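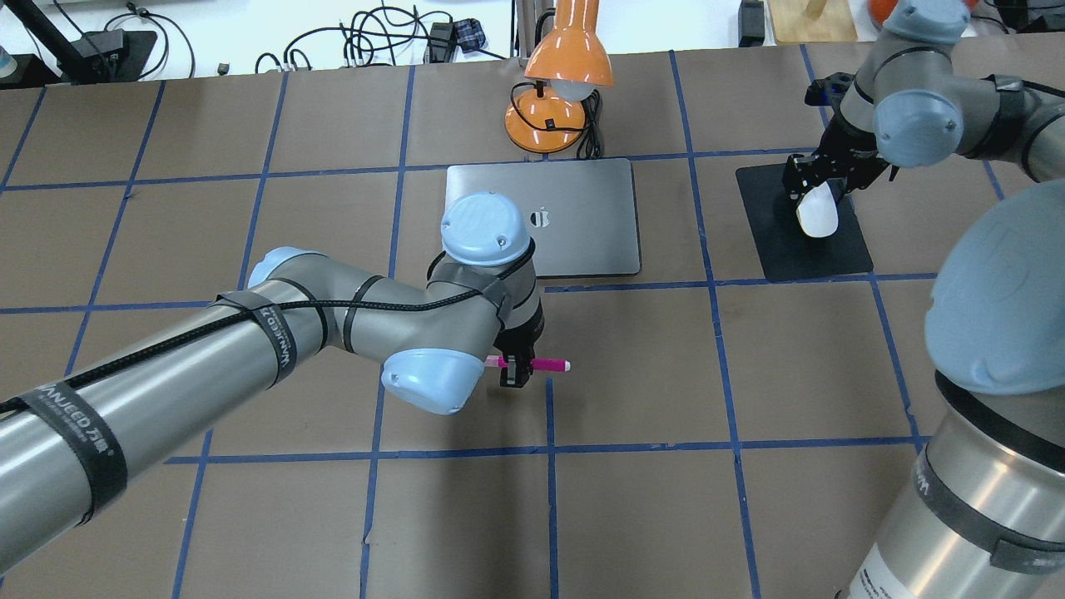 *Tisch mit braunem Papier und blauem Klebeband*

## Papiermühle Lorville, April

Um kurz nach 900 Uhr Bahnhofszeit, wie mein Vater immer sagte, also um neun, ging es in Plenden los, 43 Minuten mit dem Bummelzug am Fluss entlang. Dann noch der Fußweg über die Wiesen, und man riecht die Mühle, bevor man sie sieht: feuchte Pappe, ein bisschen Stall, herrlich!

Dwayne Alcantara hat unsere Gruppe geführt und zuerst gleich das Wasserrad angeworfen. Das Stampfwerk dahinter macht einen Lärm, dass einem die Brille rutscht. Urkundlich erwähnt ist die Mühle seit 1345, damals noch für Getreide, Papier kam erst viel später dazu. In der Bütte durften wir selbst schöpfen. Mein erster Bogen hatte ein Loch, der zweite war an einer Ecke dick wie ein Bierdeckel, der dritte liegt jetzt gepresst bei mir auf dem Schreibtisch und ich bin ziemlich stolz auf ihn.

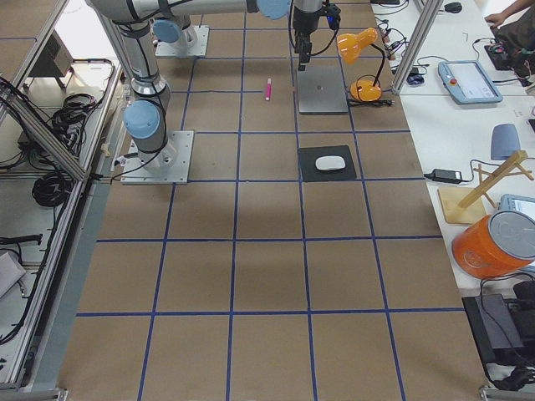

Am besten gefallen hat mir der Trockenboden unterm Dach, mit den Leinen und den Klappen in der Wand, die je nach Wind auf oder zu gestellt werden. Man könnte da oben stundenlang sitzen (darf man leider nicht, die nächste Gruppe wartet). Im Laden habe ich einen Block Ragab mitgenommen, ein raues Baumwollpapier, 16 Euro. Für Tusche ein Traum, Aquarell muss ich noch probieren.

Wer hinfährt: Der Kuchen im Hof war gegen drei ausverkauft. Zurück besser über Brideck, dort hält auch der spätere Zug.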